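손에 쥐는 그리퍼 작업 점검표 (침실 정리 / 옷감 집기)
작성: 토룬 비에르클룬드, 4월 교대분
현장: Fulldale 숙소동, Dirnia 라인 연동

지난달 양식은 칸만 많고 메모할 데가 없어서 제가 좀 고쳤어요. 체크만 하고 넘어가지 말고 느낀 점도 꼭 써 주세요! 저도 길게 썼습니다(늘 그렇듯이요).

1. 시작 전

[확인] 손가락 패드 들뜸, 찢어짐
이상 없음. 패드 모서리는 손톱으로 한 번씩 눌러 봤어요.

[확인] 피벗 나사 풀림
왼쪽이 살짝 헐거운 느낌이라 조였습니다. 다음 분도 한 번 봐 주세요.

[확인] 손목 보호대 착용
했습니다. 예전엔 귀찮아서 안 했는데 이제는 없으면 허전해요.

[보완] 작업 시간표 게시
벽에 붙은 게 아직 옛날 시간표예요. 지금은 25분 하고 손을 바꾸거나 쉬는 걸로 되어 있는데, 새로 온 분은 벽만 보고 그대로 할 것 같아요.

2. 옷감 집기

[확인] 벌린 상태로 접근, 천에 닿은 뒤 닫기
짙은 갈색 천처럼 어두운 옷감은 접힌 데가 어딘지 잘 안 보여서 저는 두툼하게 솟은 주름부터 노려요. 납작하게 퍼진 쪽은 잡으려다 밑에 깔린 것까지 같이 물기 쉽거든요. 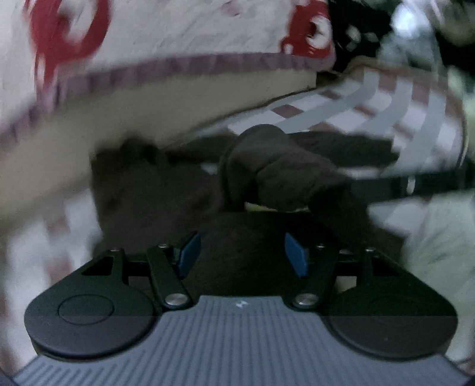

발테리 루오차라이넨: 저는 솟은 주름부터 잡는 거 반대예요. 그렇게 들면 개는 단계에서 모양을 다시 잡아야 해서 뒷사람 일이 늘어나요. 기계한테 보여 줄 동작이면 더더욱 끝단부터 잡는 습관을 들여야죠. 지금 우리가 대충 하는 버릇이 그대로 라인으로 갑니다.

음, 맞는 말이라 할 말이 없네요. 그래도 끝단이 속으로 말려 들어가 있으면 먼저 주름을 들어서 펴는 수밖에 없지 않나요? 일단 둘 다 허용으로 적어 두고 다음 회의 때 정해요.

[확인] 한 번에 한 벌만
지켰습니다. 급하면 두 벌씩 집고 싶은 마음, 저도 압니다.

[보완] 실패한 동작도 기록
이게 제일 안 지켜져요. 놓치면 창피하니까 슬쩍 다시 하게 되는데, 체인게 비로가 실패 기록이 있어야 Dirnia 쪽에서 집는 힘을 조정할 수 있다고 몇 번이나 얘기했어요. 지난 교대 때 제 기록이 57건인데 실패 칸이 텅 비어 있더라고요. 그럴 리가 없죠, 하하.

3. 주변 정리

[확인] 작업면 가까이의 케이블 위치
옷 옆으로 얇은 선이 지나가면 같이 집힐 수 있으니 시작 전에 눈으로 한번 따라가 보세요. 저는 예전에 이걸 빼먹고 충전기를 통째로 끌고 온 적이 있답니다.

[확인] 인형, 베개 같은 물건
치우지 않고 그대로 둡니다. 실제 방이 늘 깔끔한 건 아니니까요. 웬디 소어비는 치우고 하자는 쪽이었는데 지금은 두고 하는 걸로 합의했어요.

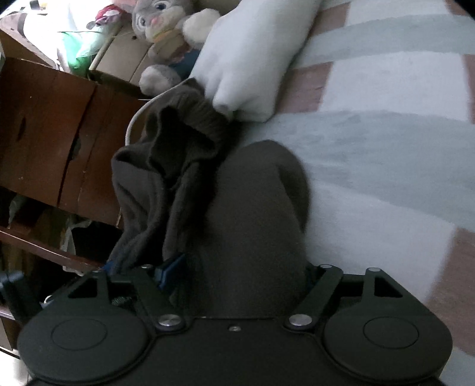

침대 가장자리의 짙은 회색 옷, 위쪽에 흰 케이블. 항목 3 참고.

4. 사람 쪽 점검 (새로 넣은 칸이에요)

[확인] 손목, 어깨 통증
오후 되면 어깨가 뻐근해요. 허리는 예전보다 훨씬 편하고요! 라인이 무거운 빨래 나르는 일을 가져간 뒤로 파스 쓸 일이 거의 없어졌어요. 대신 같은 동작을 계속하니까 엄지 쪽이 당깁니다.

[보완] 업무 배분
야닉 카스텐이랑 제가 4주 연속 집기만 했어요. 세탁실 일이 줄면서 순환할 자리도 같이 줄어든 건데, 이 얘기는 아무도 안 꺼내길래 제가 씁니다. 개기나 분류로라도 섞어 주셨으면 해요.

[미확인] 교육 시간
Zapata 장비 교육이 2시간이라고 들었는데 아직 날짜를 못 받았어요. 손으로 하던 사람이 라인 감독까지 맡게 되는 거라면 그걸로는 모자랄 것 같아요. 저만 그렇게 생각하는 건 아니더라고요.

다음 점검자에게: 왼쪽 피벗이랑 벽 시간표, 이 둘은 꼭 다시 봐 주세요. 점검표 원본은 Wedon 폴더에 올려 뒀습니다.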